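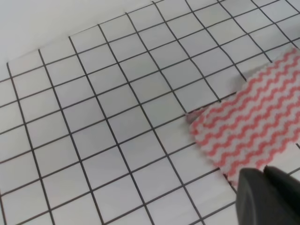 Anwara Sivakumar says the sleeves are fine and it's the shoulders that are wrong. She rang at breakfast to tell me so. I had left her a long message last night about the sleeves, how they come down over my knuckles and how I was going to unpick both cuffs, and she had listened to it twice and decided I was about to ruin a good cardigan. According to her, if the shoulder seam sits too far down the arm then the sleeve will always look long, and shortening it only gives you a short sleeve on a wide shoulder.

I put it on in front of the bedroom mirror after she rang off, and I think she's right. The seam is a good two fingers past where it ought to be.

May 14, 2026. Cold for the time of year, with rain until lunch. I didn't go out except to put the bins back.

So, the cardigan. I started it in December from the Lundov pattern, which the wool shop had on the counter, and I've done it in the Nakier wool, the dark green. The pattern said 1000 metres for my size and I bought a bit over. I have most of one ball left, so that part of it was honest enough. What it didn't say was that the thing was drafted for someone built like a wardrobe. I knitted a tension square and washed it and everything was as it should be, so the fault isn't in my knitting. I should have measured the back piece against my old blue one before I went any further. I remember thinking about it and then carrying on because there was something on the radio.

Spent the morning at the kitchen table with the back of it spread out, working out what can be done. I can see three ways. I could take the sleeves off, pull back the tops of both fronts and the back, and reknit with more decreases at the armhole. Or I could take in the seam and put up with the bulk. Or I could leave it and wear it as a house cardigan. The third has been the fate of two others and they are both in the bottom drawer.

Drew the armhole out on squared paper, one square to a stitch, and rubbed it out several times. Knitted stitches are wider than they are tall, so the curve on paper always looks steeper than it will be in wool. I forgot that the first time and had to start again. I think I have it now. Cast off 4 at the start where the pattern has two, then decrease every other row until I've lost enough. The sleeve head will need to change to match, and I haven't done that yet. I don't look forward to it.

Had soup and the end of the brown loaf. Slept in the chair for a bit.

In the afternoon I unpicked the first sleeve. Mattress stitch in the same dark green, very neatly done, and I could have kicked myself. I couldn't find the end of the seaming wool without holding it right up to the window. It took until nearly four o'clock, and I snipped one stitch of the actual sleeve by mistake. Only the edge, and it'll be hidden in the seam, but I put a safety pin through it so it can't run. The second sleeve came away much quicker, as I'd worked out by then which way I had sewn it.

The wool has held up well. There's a bit of fluff under the arms but no pilling. I looked for the ball band to see what it said about washing and found it in the button tin: 100 grams, hand wash, dry flat. There was also a receipt in the tin for the Tivov needles, the ones with the cable that won't lie straight. I paid far too much for those. I've gone back to my mother's old straight pair for anything that will fit on them.

Rang Anwara back at teatime to tell her she was right. She didn't make a great deal of it. She wanted to know whether I'd pulled the back down yet and I said no, tomorrow, when the light is better. She told me to put a thread through a whole row below the armhole before I touch anything, so that if it runs it can only run that far. I was going to do that anyway but I let her say it. She is on the second front of her own and has run out of the cream. The shop can get more but from another batch, so she's going to use it for the bands and hope it looks meant.

Buttons still not chosen. The wooden ones are too light in colour and the black ones look like a school coat.

Must buy: milk, a new tapestry needle, light bulb for the landing. Ring the dentist.

Put the thread in after supper in the end, in white cotton, so I can see it. Bed by ten.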